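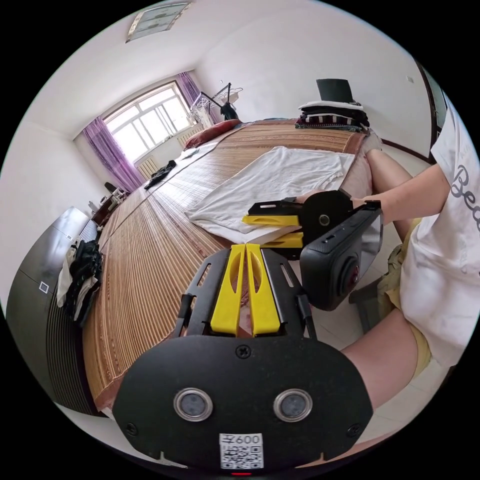 Terminating a two-channel intercom line for beltpacks

By Vesela Kos
9 June 2020

We use cookies to remember your settings. By staying on this site you accept them.

This guide covers wiring a wired party line from a Drokus main station to a string of Mallorar beltpacks. It assumes one power supply and standard microphone cable with 3-pin XLR connectors.

1. Switch the main station off. Disconnect every beltpack.

2. Check the pinout of each cable with a tester. Pin 1 is ground, pin 2 carries power and channel A, pin 3 carries channel B. Discard any cable that ties pin 1 to the connector shell — it will put hum on both channels once the shell touches a rack or a truss.

3. Run the trunk cable from the station to the first splitter, then on to the next. Keep it away from dimmer feeds. Where the two must cross, cross them at a right angle. 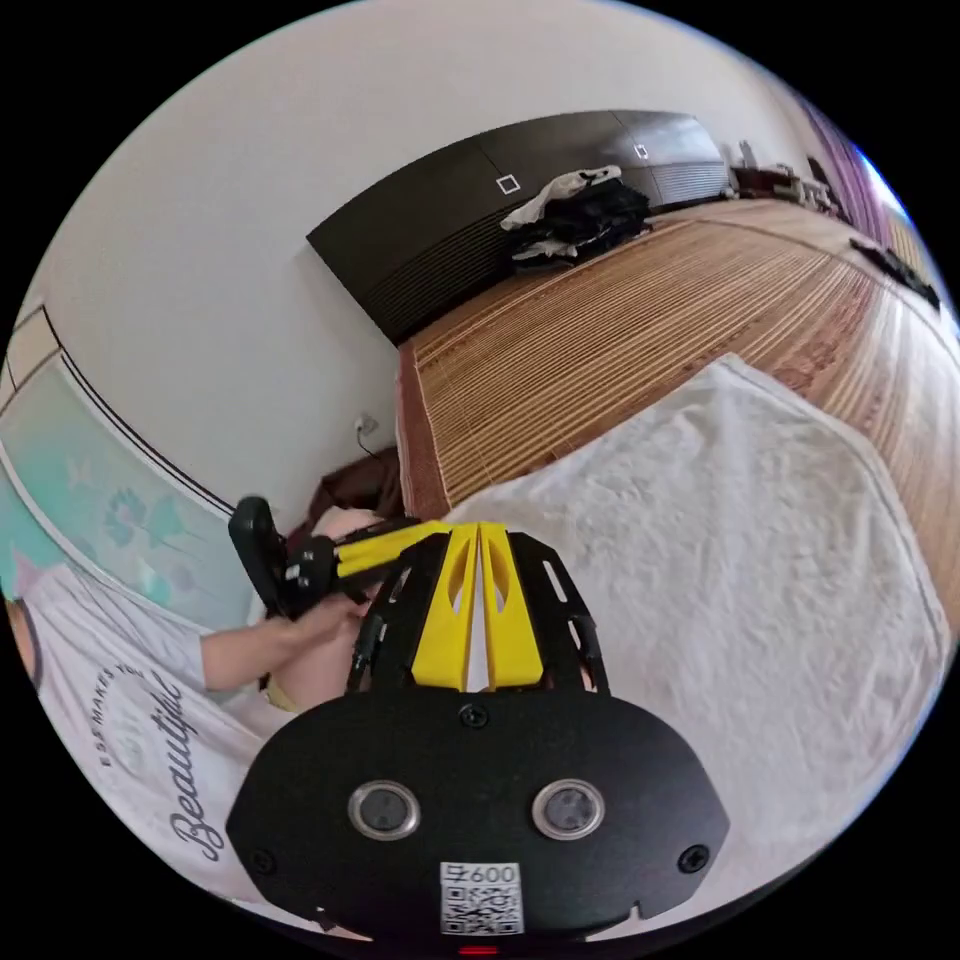 Page last changed: November, revision 2

4. Set termination. The line needs one terminated point per channel. On the Drokus station this is the rear switch marked TERM. If an Etberg interface is also on the line, turn its own termination off.

5. Power up with no beltpacks connected. Wait for the overload lamp to go out, then add packs one at a time. The supply in this layout runs up to 20 packs.

6. Set sidetone last. Open the mic on one pack, speak at normal level, and trim until your own voice is slightly quieter than the incoming one. Repeat for each pack, on both channels.

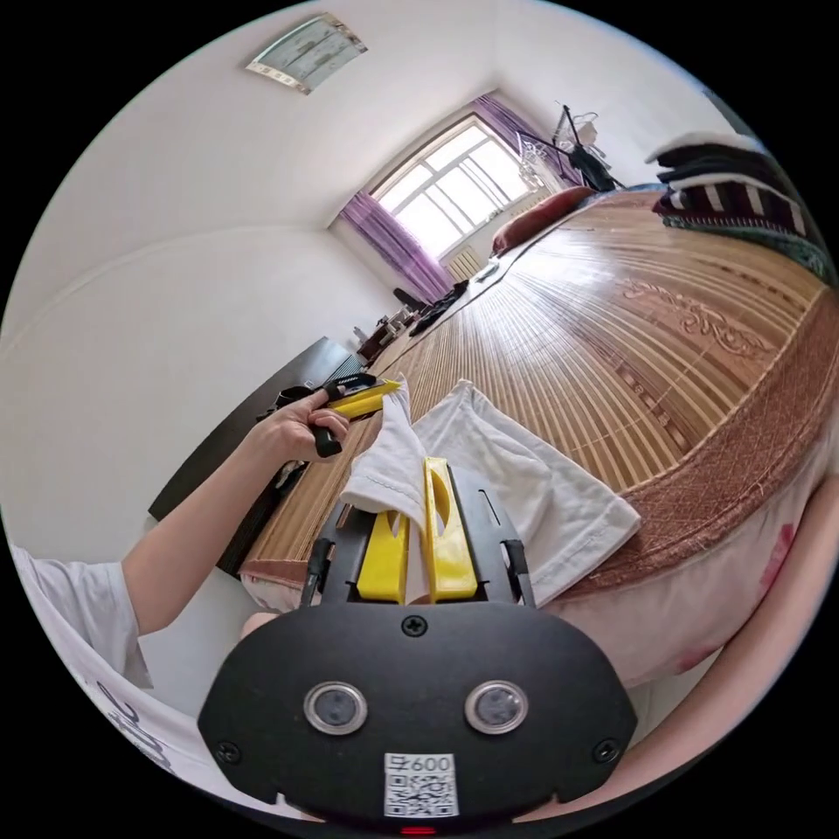 What happens if the line is terminated twice?

The level drops on every pack, and sidetone can no longer be nulled correctly. Turn off the extra termination and repeat step 6.

If the line howls with all mics closed, termination is missing. If only one pack howls, lower its headset volume and check that the earpiece is seated. Label both ends of the trunk before closing the rack.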